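About Stoltirico Property Management

Stoltirico Property Management leases and manages residential property on behalf of private owners. The company currently looks after 75 homes in the districts of Mornano and Nusau, most of them apartments in low-rise buildings, with a smaller number of row houses and detached homes. All are let unfurnished unless the listing says otherwise.

The company was formed from the merger of 2 local offices, one handling rentals and the other handling building maintenance. The two sides still work from the same floor of the Pangilinan Building in Mornano, and every home is assigned both a leasing contact and a maintenance contact. Tenants receive both names and direct telephone numbers on the day the lease is signed.

Our Work for Owners

Owners may engage the company for leasing only or for full management. Under a leasing agreement, we prepare the listing, show the home, screen applicants and draw up the lease. Under a management agreement, we also collect rent, arrange repairs, carry out inspections and provide a monthly statement.

Rent received from tenants is held in a separate client account and paid to owners by the tenth of the month. Statements list each charge on its own line, and copies of contractor invoices are attached. The company does not add a markup to contractor invoices.

A management agreement runs for 18 months and then continues from month to month. Either party may end it after that point with written notice. Owners who sell during the first term are asked to speak with the office before listing the home for sale, so that the tenant can be given proper notice of showings.

Our Work for Tenants

Applications are reviewed in the order in which they are completed. An application is complete when the office has the signed form, proof of income and the name of a previous landlord. Applicants with no rental history may supply a letter from an employer or a co-signer instead. We aim to give every applicant an answer within 3 business days.

Security deposits are held for the full term of the lease. At move-out, the condition of the home is compared with the report signed at move-in, and any deduction is explained in writing. Tenants who disagree with a deduction may ask for a review by a member of staff who did not carry out the inspection.

Repair requests can be made by telephone, by email or at the front desk. Loss of heat, loss of water, gas odor and electrical faults are treated as emergencies at all hours. Other requests are scheduled on weekdays between 8 a.m. and 5 p.m., and tenants are given notice before anyone enters the home.

Listings and Viewings

Each listing on this site gives the monthly rent, the deposit, the length of lease offered, the floor area and the utilities included. Pets are accepted in some buildings – the listing will state this, along with any additional deposit. Parking in the Nusau buildings is assigned by the office and is not transferable between tenants.

Viewings are by appointment. Online material may be studied beforehand, but the company asks that no applicant sign a lease without having seen the home in person or having sent someone to see it on their behalf.

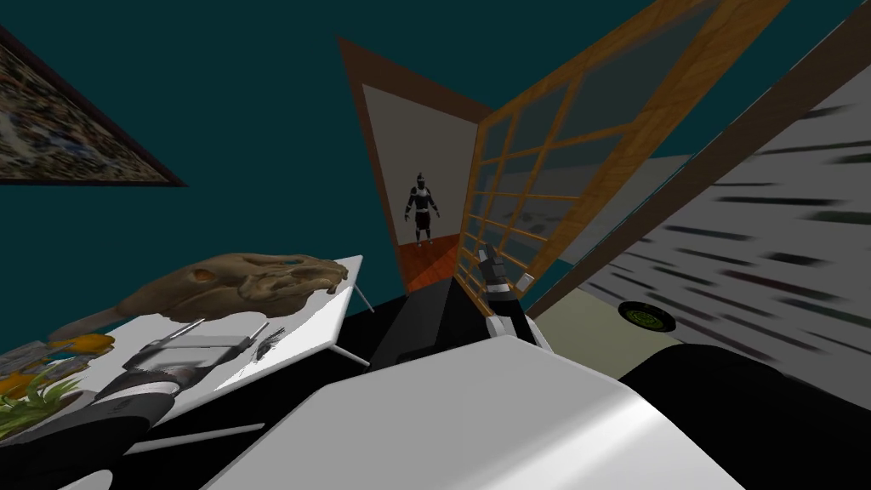 Computer-rendered interior: a doorway in a brown wooden frame, with an orange floor in the next room.
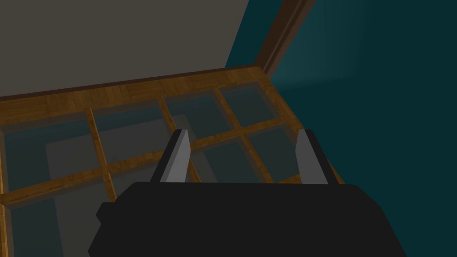 Fair Housing

Stoltirico Property Management follows all applicable fair housing laws. The same written criteria are used for every applicant to a given home, and a copy is available on request before an application fee is paid. Requests for reasonable accommodation may be made at any time, before or during a lease, and are answered in writing.

Complaints

A complaint should first be addressed to the leasing or maintenance contact for the home. If the matter is not settled, it may be sent in writing to the office manager, who will acknowledge it and reply once the file has been reviewed. Making a complaint has no effect on lease renewal.

Office and Hours

Pangilinan Building, second floor, Mornano
Monday to Friday, 8:30 a.m. to 5:30 p.m.
Saturday, by appointment only

The Nusau desk closed in January and its files have been moved to the Mornano office. Tenants in Nusau may continue to leave rent checks in the locked box at the former address – the box is emptied each weekday morning.

Page last reviewed 3/27/20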